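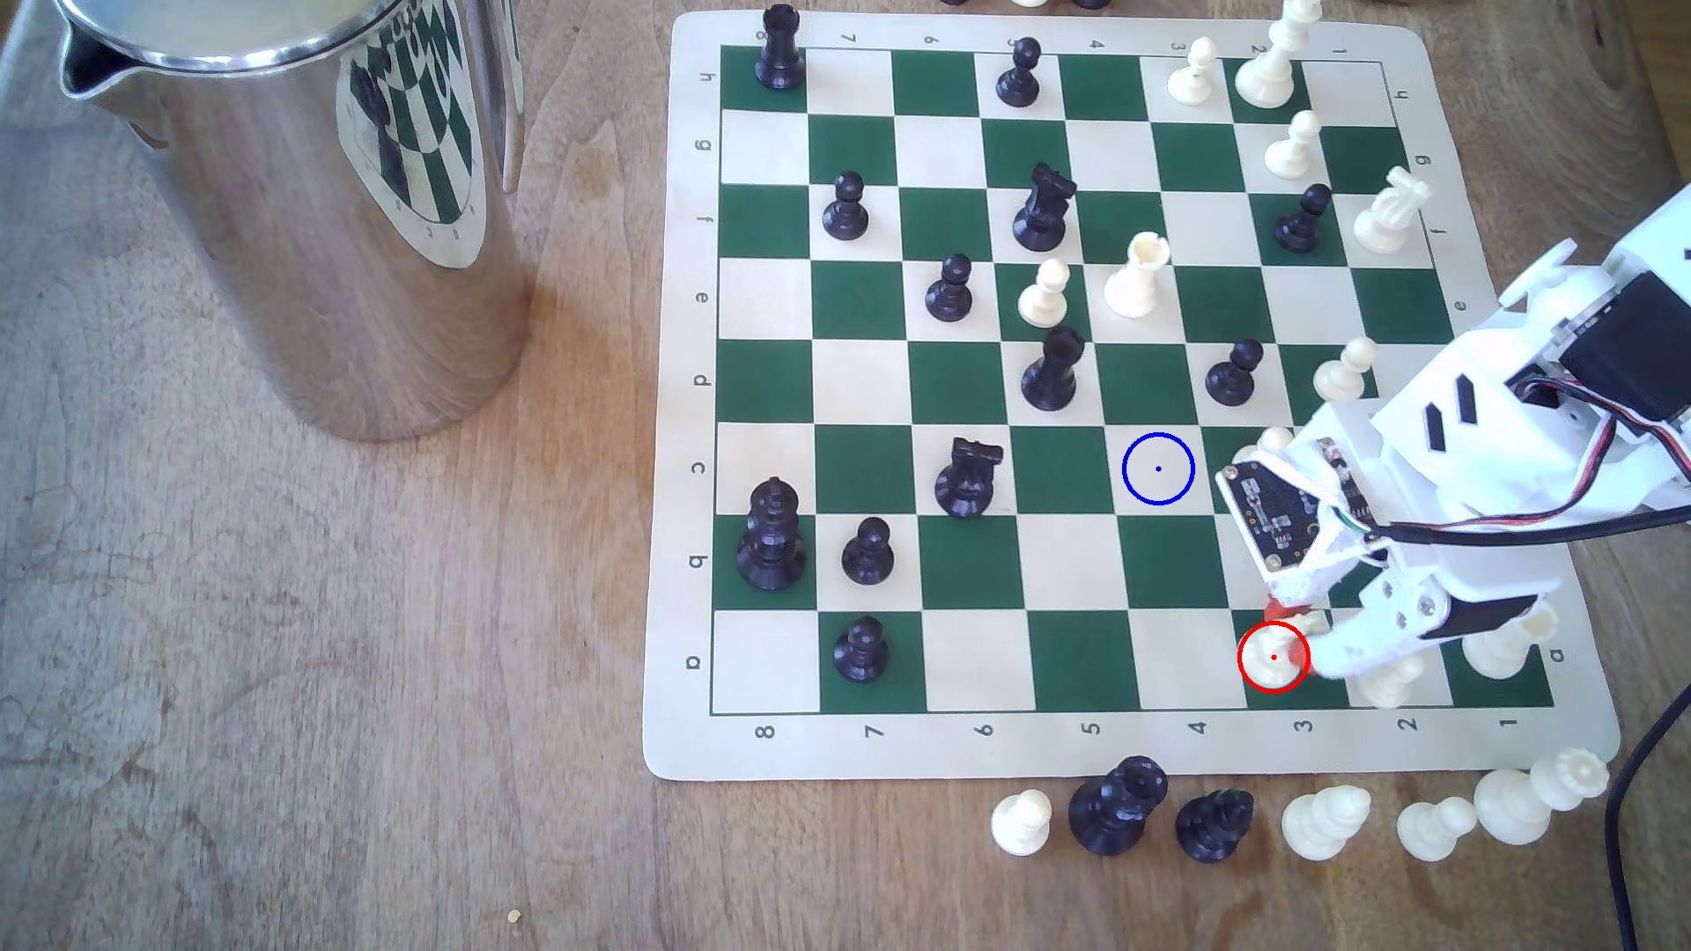 Chess afternoons are back at Dundgate

The Broranden games table returns on Thu 22 April and we can't wait! We've got new roll-up boards this year, green and cream, with letters and numbers printed round the edge (a real help if you're still learning to call out your moves).

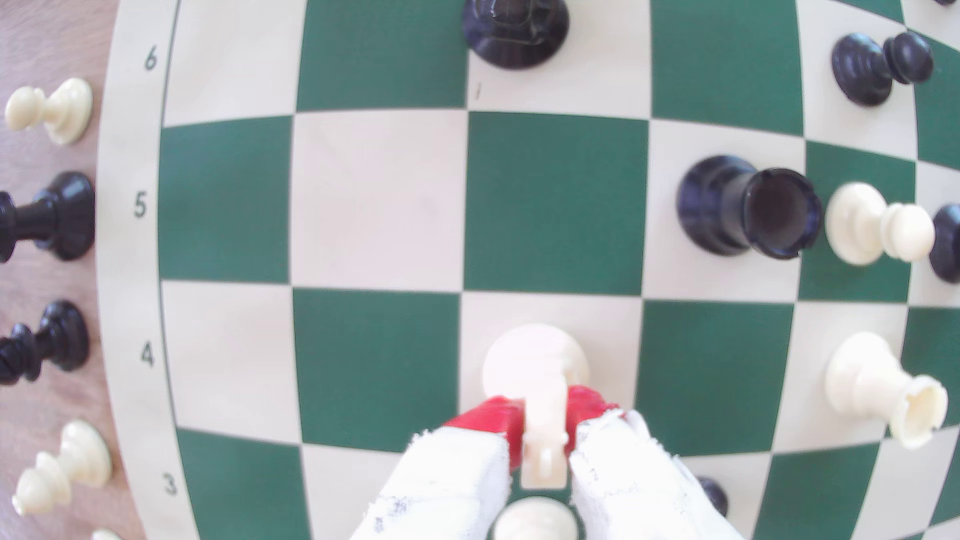 There's room for up to 20 players, beginners very welcome, and we'll have 12 sets out from the start. Bring your own if you've a favourite, we love seeing them.
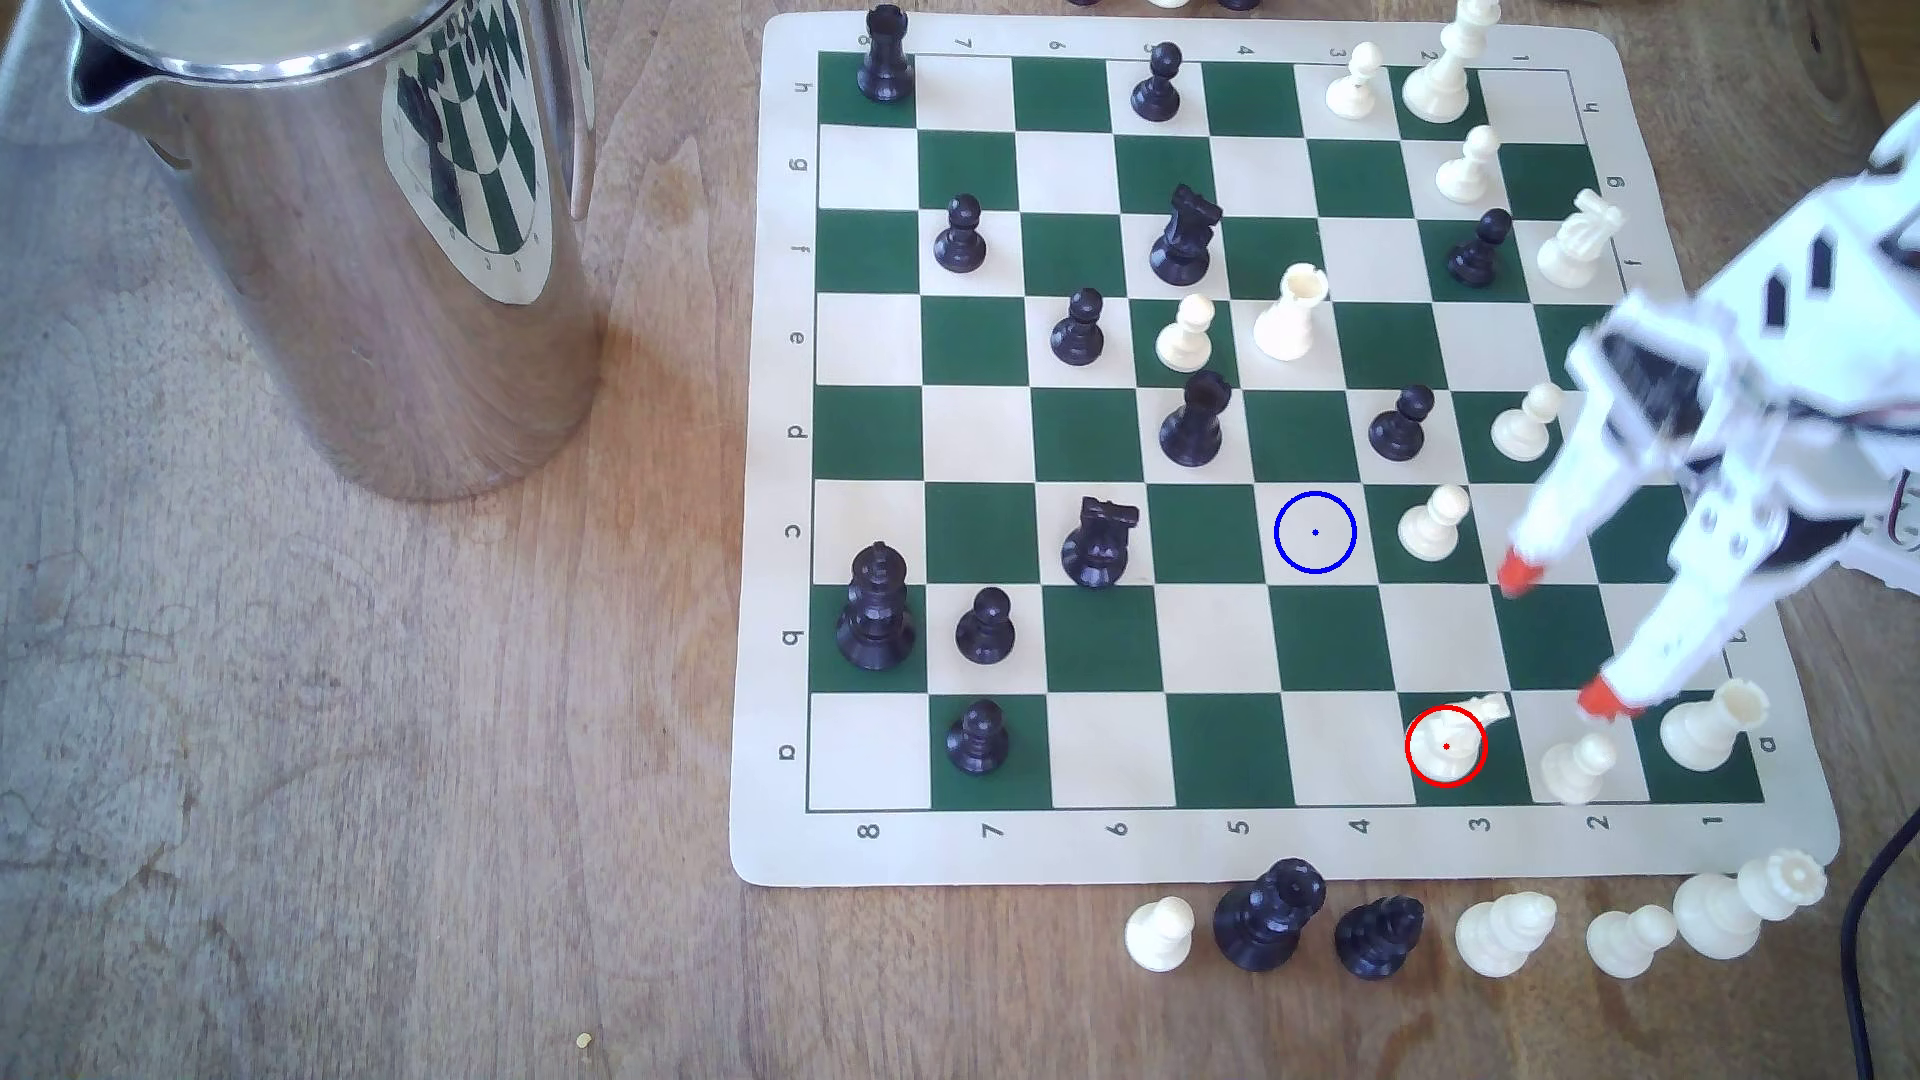 Middlegames are what we're playing first. Each table gets a position already under way, and you take whichever side you fancy. One we're especially fond of has the black king over on b8 with a pawn at his side, while a white pawn and rook stand next to each other in the middle of the board. Would you rather be White or Black there? We've argued over it for ages and it's still great fun.

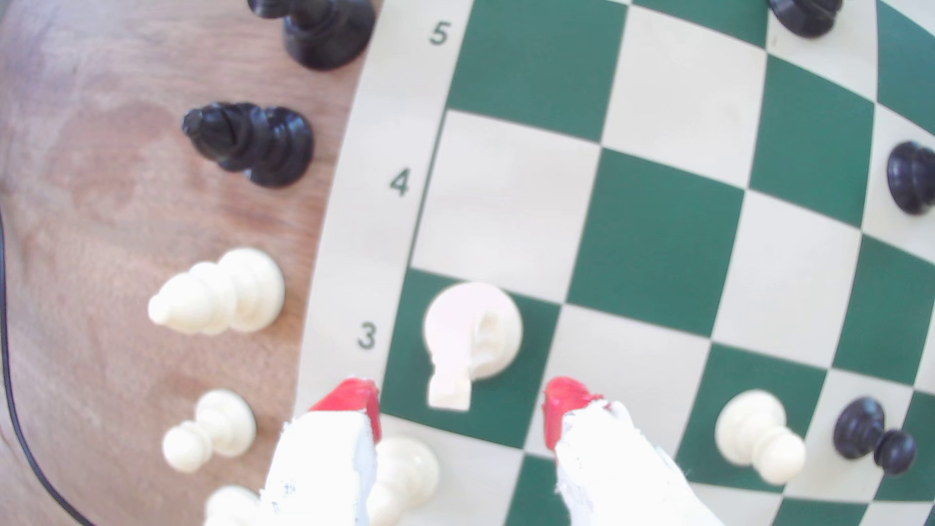 After tea it's full games, no clocks, and the Zarei puzzle sheets for anyone waiting their turn. The Prilurix evening league starts in June, so come and get some practice in!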